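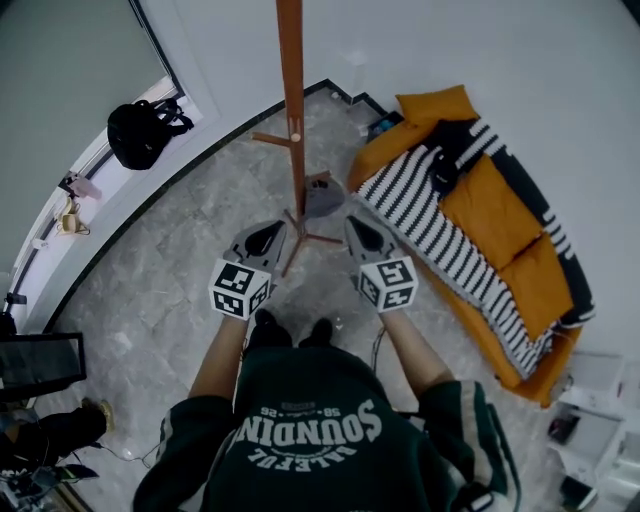 Green sweatshirt, striped trim, marbled tile.

The January 2019 episode of Mudow Radio is up, and it runs long even by the show's standards, which have never been strict. The first hour goes to Zunel, the Adams trio whose second album, Zosska, was supposed to come out last June and is now coming out when the band stops remixing the drums. They brought four songs from it to the studio. One is the same song twice, at different speeds, and the band would like to know which you prefer.

After that comes a long talk about the record's pressing. Zunel ordered 3,000 copies, got 1,889 and sent 1,860 of those back over a hum on side two. The remaining 29 are being sold at shows as a limited edition, hum included, and we admit the hum is growing on us.

The back half of the show is a mix of home-recorded organ music, 44 minutes of it without a break. It starts out pretty, gets strange near the middle and closes with a polka. Listeners who wrote in last month asking for less organ will find the skip button where it has always been.

Stream the episode on the Mudow site or wherever you get your podcasts. The next one is due in a month, give or take a month.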